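Does anyone know what compostable means?

28 October 2024

I have been putting my kitchen scraps in compostable bags for two years, and I am no longer sure what I've been paying for.

It started with a leaflet. Our council sends one out every April with the rates notice, and this year's had a cheerful drawing of a banana peel and the line "Compostable bags welcome in your organics cart!" Fine. Then I went to the drop-off depot in Clidach with a load of hedge clippings and there was a sign on the fence that said no bags of any kind. I asked the fellow at the gate which was right. He said the sign was for the yard waste side and the leaflet was for the kerbside side, and that both sides went to the same pile.

I asked him to say that again and he did.

So I went home and wrote to the hauler, a company called Gernar, and asked what happens to a green bag once it leaves my kerb. I got an answer eight days later from a Teun Brouwer in customer service. He was polite and he wrote in full sentences, so I'll give him that. His answer was that bags are "managed according to the specifications of the receiving facility." I wrote back and asked what the specifications were. He said I would need to ask the receiving facility.

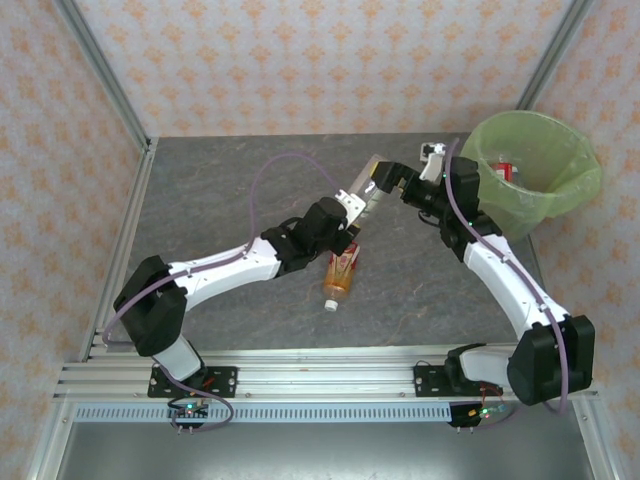 The receiving facility is out on the Escobar road and does not list an email address. It has a phone line with a recording. The recording says to consult your hauler.

I will say now that I'm not one of those people who thinks it all goes in the same hole. I've heard that at every barbecue for the last 20 years and the person saying it has never followed a truck. I think most of what goes in the organics cart does get composted. My complaint is narrower. I think the bags get pulled out at the front end and sent to landfill, and I think everyone involved knows it, and I would like somebody to print that on the leaflet.

My neighbour Everaldo Nogueira used to run the loader at a composting yard up north, before his back went. He told me they never tried to sort the good bags from the bad ones. A machine going past a heap at speed can't read the little logo, and neither could he from the cab. Anything that looked like film got raked off. "Green, white, black, all the same to me," he said. He also said the bags that slipped through would wind themselves around the screen and somebody had to climb in with a knife, which I had not pictured and now can't stop picturing.

That's one yard, a good while ago, and I know one man's memory isn't a study. Maybe things are better at ours. If they are, it would be an easy thing to tell me.

In the meantime I tried my own test, for what it's worth. I buried one Rillari bag, which is the brand our grocery store carries, in the backyard heap in April. I dug it up last week. It had a few holes and the colour had gone off, but I could still read the writing on it, including the word compostable. Now, the fine print does say "in commercial facilities", and a backyard heap doesn't get nearly that hot, so I'm not calling anyone a liar. But the front of the box has a picture of a garden on it. I don't know what a person is supposed to take from that.

The box also claims to have saved almost 2,000 ordinary bags from landfill per something or other. Per household? Per year? There's an asterisk, and I could not find where the asterisk goes.

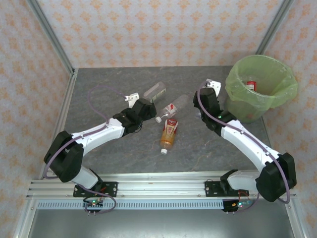 Bottles on the table, green bag in the bin.

What I've gone back to is newspaper. My mother lined her pail with it and so did hers. You fold two sheets into a sort of cup, and it holds up well enough unless you've been at the melons. The flyers are too shiny, I find, so I've been taking the community paper, which I was never going to read past the crossword anyway. It costs nothing and it does not need a logo.

The pail does get grubbier – I won't pretend otherwise. I rinse it under the garden tap every second day and leave it upside down on the step. My wife has views on the step. We're discussing it.

I've sent one more letter to Gernar asking a yes or no question, which is whether compostable bags are removed before composting. If Mr. Brouwer replies with either word I'll post it in the comments.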